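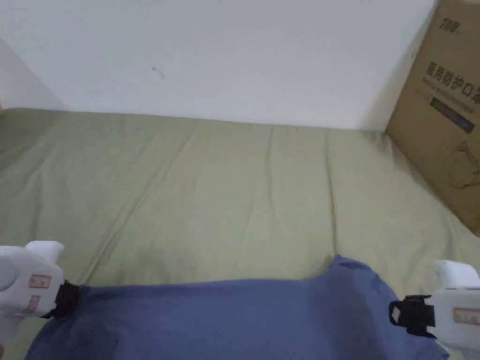

モーターが一つも入っていない道具を、ロボットの分類に置いてもよいのか、という意見が本項目のノートページに書かれている。同じ書き込みは、「工具」の分類に移すことを提案している。これに対して、布の扱いを機械に教えるための道具であるから今の分類でよい、という返信もあり、分類は現在まで変更されていない。

Zwane（ズワネ）は、人が両手に一つずつ持って使う、手持ち式グリッパーの自作用設計である。共同工房Cuvthorpe（カヴソープ）で作られ始め、その後、個人の家でも作られるようになった。本体は白いプラスチック、先端のつめは黒で、左右二台を一組として使う。主な用途は、シャツやタオルなどの柔らかい布をつかみ、持ち上げ、広げる動作の記録である。

名称
Zwaneという名前は、工房の棚に付いていた古い札から取られたと説明されている。札の言葉の意味は分かっていない。初期の図面では「布用つめ」とだけ書かれていた。日本語の表記は「ズワネ」が多いが、「ズウェイン」と書く資料もあり、統一されていない。

開発の経緯
Cuvthorpeでは、最初に机の上に固定する二本のアームが計画された。しかし、アームの部品代が高く、また工房の机は他の利用者も使うので、長い時間そのまま置くことができなかった。そこで、アームの先端の部分だけを先に作り、人の手で動かして試すという方法が選ばれた。
試作は第13版まで続いた。第4版までは握りが太く、手の小さい人には使いにくかった。第7版で上側の突起が丸い形に変わり、第9版からつめを別の部品として取り外せるようになった。第11版は印刷の途中で反りが多く、公開されていない。
アーム本体の計画は、Cotosar（コトサル）という別の名前で続いている。Cotosarの先端にはZwaneと同じつめを付ける予定であり、二つの設計は取り付け穴の位置を共有している。

構造
一台の全長は146ミリメートルで、この長さには閉じたつめが含まれる。本体は左右の殻と内側の骨組みに分かれ、殻はねじで留める。つめは平行に開閉し、使用者が引き金を引くと閉じ、指を離すとばねの力で開く。引き金とつめの間は細いひもでつながれている。ひもは伸びるので、ときどき張り直す必要がある。
つめの内側には薄いゴムを貼る。ゴムの厚さは図面で指定されているが、実際には手に入る材料で代用されることが多い。厚すぎるゴムを貼ると、つめの先が合わなくなり、薄い布が抜ける。
左右の本体は鏡に映したような形であるため、印刷するときに片方のデータを反転しなければならない。同じ向きの殻を二回印刷してしまう失敗は、製作記録の中によく見られる。

製作
部品は家庭用の3Dプリンターで作ることができる。殻は開いた側を上にして印刷し、骨組みは横に寝かせる。骨組みを立てて印刷すると、層の方向に割れやすい。ねじ穴は少し小さく設計されているので、組み立ての前にドリルで広げる。
ひもを通す作業は、製作の中で最も時間がかかると言われる。製作記録では、次の順序が一般的である。
骨組みに二つの滑車を入れる。
ひもを引き金の穴に結ぶ。
ひもを滑車の下に通し、つめの後ろへ出す。
つめを閉じた状態で長さを決め、結び目を作る。
殻を閉じる前に、十回ほど開閉して確認する。
殻を閉じた後で結び目がゆるむと、初めから分解することになる。このため、結び目に接着剤を少し付ける製作者もいる。

布を扱う練習
練習には、広い台かベッドの上に単色の布を敷き、その上に違う色の布を置く方法が使われる。敷いた布と扱う布の色が近いと、後で映像を見たときに端の位置が分かりにくい。緑の上に青、という程度の差があれば、普通の室内の明るさで区別できる。
基本の動作は、布の二つの端を左右のつめで同時につかみ、同じ高さまで持ち上げ、横に張ることである。強く引くと一方の端がつめから抜ける。弱いと布の中央が下がり、次の折る動作に移りにくい。中央が少し下がる程度の張り方がよいとされるが、布の重さによって違うので、数値では決められていない。
タオルはつかみやすく、初めての練習に向いている。Tシャツは布が二重になっていて、上の一枚だけをつかむ失敗が起こる。Cuvthorpeの手引きは、つめを斜めに入れ、布の下に片方の指を滑らせる方法を勧めている。

耐久性
つめの開閉の試験は工房で二回行われた。最初の試験では、2000回でひもが切れた。ひもを釣り用の編み糸に替えた二回目の試験では、3000回の後も切れなかったが、ゴムの端がはがれていた。どちらの試験も一台だけで行われたので、製作者による差は調べられていない。
落下に対しては強くない。特に上側の突起の根元に割れが入りやすく、第13版ではこの部分の厚みが増やされた。

配布
図面はZarkdale（ザークデール）という部品図面の共有サイトに置かれている。改変は自由であるが、取り付け穴の位置を変えた場合は別の名前を付けるように求められている。現在、左手用だけを大きくした派生版と、つめを長くした派生版がある。長いつめの版は厚い布に便利である一方、先端の力が弱くなる。

問題点
つかむ力を測る部品がないため、使用者がどのくらい強く握ったかは記録に残らない。ばねを強いものに替えると開く動作は速くなるが、長く使うと指が疲れる。Zarkdaleのコメント欄には、引き金に小さなスイッチを付けて開閉の時刻だけを残す案が出されている。この案の図面はまだ公開されていない。

関連項目
Cotosar
グリッパー
布の折りたたみ
3Dプリンター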